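4. Setting up a case watch and your hearing alerts

Last updated October 30, 2022

By now you should have Treltura installed and your email address confirmed (section 3, if you skipped it). I wrote this part after following the Vellgate warehouse fire inquiry for far longer than I ever meant to, and most of what's in here I learned by missing things. Long court cases and public inquiries go quiet for months and then three filings land in one afternoon. A case watch sits there and keeps an eye on the court list for you, so you don't have to keep refreshing the page over breakfast like I did.

I'll use the Vellgate inquiry all the way through, but the steps are the same for any case on a public list.

4.1 Before you start

Have these to hand:

The case number, exactly as the court prints it. Slashes and leading zeros matter.
The name of the court or inquiry.
Your time zone, if you live somewhere other than where the hearings are held.

Don't have the number? You can search by name (see 4.5), but it's slower and you'll get some odd matches.

4.2 Create the watch

1. Open Treltura and choose New watch from the left-hand menu.

2. Pick the court. Start typing and the list narrows as you go. The Vellgate inquiry is under Inquiries, not under Courts, and I lost a good while to that one!

3. Type the case number into the top box. For mine it's 415, with nothing before or after it. Press Check.

4. Look at the title that comes back. If it's the right case, press Keep. If it's a different one, press Clear and go back to step 3 – don't edit the number in place, the old title can hang around on the screen and you'll think you've fixed it when you haven't.

5. Give the watch a short name. This is the name that turns up in your alerts, so make it something you'll recognise half asleep. Mine is just "Vellgate".

Note: you can have up to 100 watches on one account. Closed cases still count towards that until you archive them.

4.3 Choose what you want to hear about

There are five kinds of alert and they all come switched on. I'd turn at least two of them off straight away.

1. Open your watch and choose Alerts.

2. Leave Hearing dates on. You want this one whatever else you do.

3. Leave Orders and rulings on. When the first chair of the Vellgate inquiry was replaced, it came through here as a single dull line, hours before I saw it in any news report.

4. Leave Change of judge or chair on as well. It overlaps with the one above and you may get the same news twice, but some courts file it under one heading and some under the other.

5. Turn Listing edits off. It tells you every time a clerk fixes a typo.

6. Decide about Party filings. In a case with lots of families and firms involved this gets very noisy (I had mine on for a week in March and gave up), but if you're writing about the case you'll probably want it.

7. Press Save at the bottom. The page won't warn you if you wander off without saving.

Caution: an alert tells you that something has been put on the list. It doesn't tell you the thing is final. Rulings get appealed, judges get put back, dates move. Open the order and read it before you pass anything on to anybody, and please don't post about it from the alert line alone.

4.4 Set your timings

1. Go to Timings, just under Alerts.

2. Set Check every to 60 minutes. You can go down to 30, and I do on the morning of a hearing, but it eats phone battery and most lists aren't updated that often anyway.

3. Set Quiet hours if you want them. Alerts that arrive during quiet hours are held back and come through together when the quiet hours end.

4. Set the hearing reminder. I use two – one the evening before and one an hour ahead, which is enough time to find the video link and put the kettle on.

Note: reminders follow the court's clock unless you tick Use my time. Tick it if you're following from abroad.

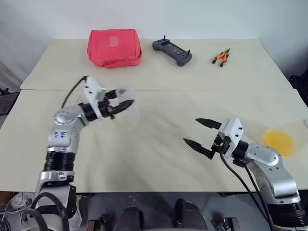

Makhubela wrote in to say that the evening reminder never arrived for an adjourned hearing, and asked whether the watch needed to be set up again from scratch. It doesn't. When a hearing is adjourned without a new date, Treltura drops the reminder and waits, and it comes back once a date is listed. You'll see "No date set" beside the watch in the meantime.

4.5 If something isn't working

The case can't be found. Try it without spaces. If that fails, switch to Name search and use one unusual word – "Vellgate" works, "warehouse" gives you pages and pages.

You get every alert twice. You've probably made the watch on both your phone and your computer. Delete one of them and the other carries on as before.

Alerts stop altogether. Check whether the case has been given a new number. This happens when an inquiry is handed over to a different court, and the old watch goes silent without any message. The Vunden list shows old and new numbers side by side, so that's where I look first. Then open your watch, choose Link number and type in the new one. Your history stays where it is.

Section 5 covers saving documents and sharing a watch with other people.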